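Meal plan for a child's pretend cafe party, how to price the tickets?

Joyce Obura
6/19/22

Hello all. I am helping with a small fundraising day at our nursery school and my part is the children's corner. We want to make a pretend cafe where the little ones play cooks and waiters, and the parents pay a ticket for each child. I must decide the price and I am not good with this. The hall costs us 3,794 shillings for the afternoon, and we have 19 children who said yes. I would like to keep something for the book shelf also. Do I put one price for everybody, or less for the second child of the same family? Also, should the real snacks be inside the ticket or sold apart? Last December we sold them apart and there was a long line and some children were crying. Thank you for any advice.

Gladys Nzioka

One price, snacks inside. Keep it simple.

Mwanahawa Mwakyusa

Dear Joyce, I have organized this kind of afternoon at my daughter's school, so I will try to answer each part.

First, the price. If you divide your hall by the children you have almost 200 shillings for each child, before any food or any paper cups. So a ticket of 200 leaves you nothing for the books. I would ask 350. You can write on the notice that the hall is already included, then parents understand where the money goes and they do not argue at the door.

For brothers and sisters I would make a small discount, maybe 50 shillings less for the second child. We did not do it in the first year and two families with three children stayed at home. It is better to have them inside.

About the snacks I agree with Gladys, put them in the ticket. Give each child one card with 2 stamps, one for juice and one for something to eat. When the card is used, it is used. Please ask the parents about allergies on the same paper where they write the name of the child, and not at the door, where everybody is in a hurry.

For the pretend part you do not need to buy much. Ask the families to lend what they have at home, and write the family name under every piece with tape.

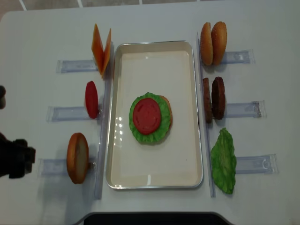 Keep the pretend food and the real food on separate tables, well apart, with one adult at each. The very small ones will try to bite everything, so anything with little pieces should stay with the older group. Wash the borrowed things before you give them back.

One more thing, collect the money the week before. In our case six families promised and did not come, and we had already bought the juice.

Zawadi Nzioka

I do not agree with the discount. With so few children every ticket is important. Our church group made a similar day and we finished with 1,207 shillings after all costs, and we had no discount. But I agree that you must collect before. Also ask the hall if the chairs are in the price, in our place they were not.

Joyce Obura

Thank you very much to all. I will put 350 with snacks inside, and 300 for the second child. I telephoned the hall and the chairs are included, but the tablecloths are not.

Related posts
How many adults for a group of four-year-olds?
Borrowing toys from parents, what to write in the letter
Cheap juice for a school event
Who keeps the cash box during the day?
Thank-you notes after a fundraiser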